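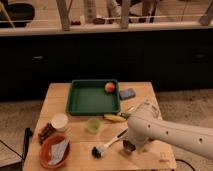

The Haltine Institute for Home and Workplace Policy receives one question more often than any other from agencies that provide care at home: should they hold off on hiring for household work, in the expectation that machines will soon do it? Our answer this spring is no. We would give the same answer to hotels, laundries and small packing shops, with one exception that is set out further on.

The case for waiting is easy to state. Robot arms have become cheaper. The software that guides them can now be shown a task a number of times and will often repeat it in a form close to what it was shown. Sales staff who came to our November hearing in Purari spoke of homes in which the breakfast table clears itself, and some of those present began to plan on that basis. One agency had already cut its training budget for new aides.

The Institute does not doubt the progress. It doubts the schedule, and it doubts the way in which progress is being reported to people who must make decisions about wages and staffing.

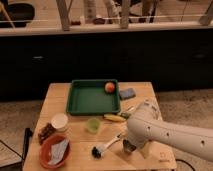

A household chore is a long chain of small decisions, and most of them are never written down. A person asked to clear a table does not receive a list. Consider what such a request takes in when a scrub brush, a banana, a paper cup and a bowl with a crumpled white cloth in it share one small tabletop. The brush belongs at the sink. The banana may go back to the kitchen or stay where it is. The cup is trash if it has been used and should be left alone if it has not. The cloth may need washing, or it may have been put in the bowl on purpose. An aide of modest experience settles all of this while talking to the client about something else. A machine must be told, or must guess, and a wrong guess in a private home has a cost that falls on the person who lives there.

Grasping is the part of the problem that receives the most attention, and it has improved the most. Firm objects of regular shape are now handled well by several systems. Soft, thin and slippery things remain difficult. So do objects that lie against one another, or that must be turned in the hand before they can be used. Picking up a brush is one achievement. Scrubbing a pan with it, with enough force to remove what is stuck and not so much as to send the pan across the sink, is a different one, and the two should not be reported under the same heading.

What the trial figures show

The Institute reviewed the records of a trial run by Ginting, an equipment supplier, which kindly opened its logs to us. The trial asked a single arm to carry out short tabletop chores, each with a clear start and finish. The logs cover 491 attempts. Of these, 359 were completed without a person stepping in.

Those who favor early purchase will point out that this is well over half, and it is. A care agency should read the same result differently. An aide who failed at more than one chore in four would not be kept on. The remaining attempts also required someone to be present, to notice the failure and to put matters right, and the time of that person does not appear in the supplier's summary. In the longest case recorded, the reset took up to 10 minutes. The chore itself, done by hand, would have taken less than one.

We also note that the objects in the trial did not change from day to day. Homes do not offer this courtesy. Mail arrives, a grandchild leaves a toy on the counter, the dish soap comes in a new bottle. Until suppliers publish results from rooms they did not arrange, buyers should treat the published rates as an upper limit.

Where machines have earned a place
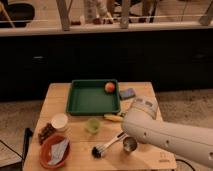

The exception: repeated work with known parts

Shop floors differ from kitchens in one respect that matters a great deal. The same part arrives in the same position, many times in a shift, and the cost of a failed pick is a short pause. Grirkora, a packing firm with 6 lines, now uses arms on two of them to move filled tubs from a belt to a crate. The firm reports that it has not reduced its staff and that the workers who used to lift the tubs now check labels and seals. We visited and found the account to be fair. Where a task has this form, we see no reason to delay, and we have told employers so.

Even there, caution is in order. Grirkora moved its lines to suit the arms, fixed the lighting and ordered tubs of a single size. The cost of those changes was larger than the cost of the arms. An employer who budgets for the machine alone will be disappointed.

What we recommend

Agencies should continue to hire and train for household work at present levels. Public funds for home automation should be tied to trials held in occupied homes, with every intervention by a person logged and timed. Suppliers should state the full chore that was attempted, including the parts the machine was excused from. Employers who do buy should discuss the purchase with the staff concerned before the contract is signed.

These steps will not slow honest work in the field. Engineers who spoke with us in private asked for much the same, and several said that the present style of announcement makes their own task harder by raising hopes they are then required to meet. 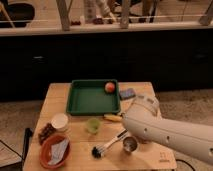 Kanchan Malhotra

The writer is director of the Haltine Institute for Home and Workplace Policy. The essay reflects the position adopted by its board on 4th March. The Institute accepts no payment from makers or sellers of automated equipment. Agencies that wish to share their own trial records, whether favorable or not, may send them to the Institute's research office, where they will be read in confidence and used only in combined form. A longer report, with the full tables from the Ginting logs and notes from the Grirkora visit, is available on request to member agencies and to public libraries.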